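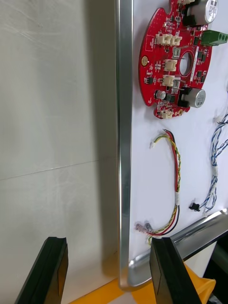

Red board and two of the harnesses on the white plate, fingers open.

Date: Mar 19, 2026
From: the cell 2 bench, Lostolside
Subject: Re: harness cell keeps losing its pick position

Hello all,

> We've got the same sort of cell at Gidbridge and ours drifts
> too. Every time we re-teach the pick it's fine for a day and
> then the fingers start landing beside the bundle again. Did
> you ever get to the bottom of yours? Is it the camera?

Sort of, yes! I blamed the camera as well, and spent a whole afternoon redoing the calibration before I thought to put a spanner on the finger screws. Two of the 4 were loose. You could rock the left finger by hand once you knew to try (I hadn't, obviously). So please check those first, before you touch any of the taught points.

What I do now, every 200 cycles, is stop the cell, lock it off and wipe the finger faces with a dry cloth. Then I nip the screws up, close the fingers on the setting gauge, and only go back to the pick program if the gauge won't slide in cleanly. The Grukar sheet says to check every 40 hours, but on our shifts I prefer counting cycles.

The other half of it was the wires. Twisted pairs don't lie the same way twice, and ours like to spring back into a loop, so I moved the pick point to the taped or labelled part of the bundle where it's stiffer. Go in slowly, fingers wide, and come down with the bundle between them before you close. The orange table throws the ceiling light straight back at you too, so I teach with the nearest lamp switched off and then check again with it on.
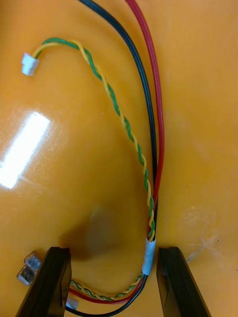 Still to sort out

The gripper cable wants a better clip near the wrist, and I've asked Awasthi for a spare set of fingers. If anyone has an old set in a drawer, I'd happily take them off your hands in the meantime. And do tell me what your screws were like!

Cheers from cell 2

Harness cells mailing list | Contact the list owner | © 2026 | Back to top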